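Mikden Work Table with White Patterned Top
January — By the Mikden product desk

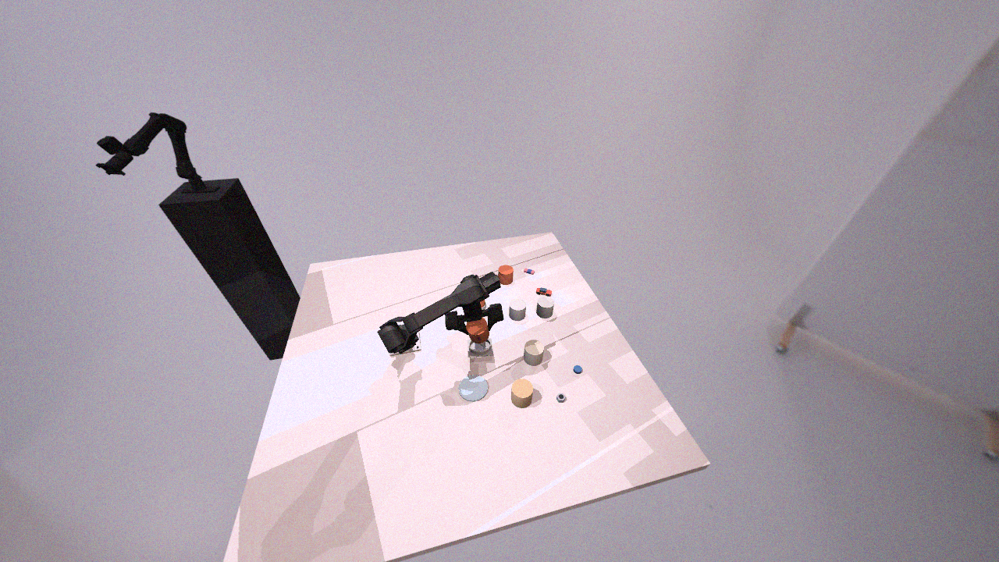 Rendered view, white top with faint pinkish and beige patches.

The Mikden is a fixed-height work table for shops, classrooms, studios and packing rooms. It replaces the older Nurmi table, which we stopped making at the end of 2023. The leg pattern is the same, so tops and lower shelves from a Nurmi will bolt to a Mikden base without drilling.

Top

The top is a pressed core with a sealed, printed surface on both faces. The print is a white ground with a soft stone pattern and does not repeat within a single sheet. If you are ordering several tables to stand side by side, expect the pattern to break at each joint. We do not match sheets.

The surface takes ordinary cleaners, pencil, marker and most water-based glues. It should not be used as a cutting surface. A knife will go through the print and the line will show. Solvents left standing will dull the finish, so wipe them up the same day. Hot pans and irons need a mat.

Other tops are plain gray and plain white. Both cost the same as the patterned one.

Base

The standard base is welded steel with four leveling feet. Each foot has an inch of travel. The base ships in two end sections and two rails, with eight bolts and a wrench. Two people can put it together in less than half an hour. Set the feet after the top is on, and check them again once the table is loaded.

Casters are available for the short and medium lengths only. We don't fit them to the long table — the load rating drops too far to be useful.

Sizes and part numbers

Short: part 191
Medium: part 863
Long: part 1729

All three lengths share the same depth and height. The long table has an extra center leg, which limits where a drawer can go. Drawers for the short and medium tables mount on either side.

Ordering

Tables are built at our Rovatmont plant and ship flat on a pallet. Stock tops leave within a week. Custom lengths take five weeks and can't be returned. Someone has to be at the address to sign, and the driver will only bring the pallet to the curb unless inside delivery was added to the order.

Check the corners of the top before signing. Damage noted on the delivery slip is replaced at no charge. Damage reported later is handled as a parts order.

Related items

Wutden lower shelf, fits short and medium
Wutden drawer, single, with or without lock
Replacement leveling feet, set of four
Edge strip, white or gray, sold by the roll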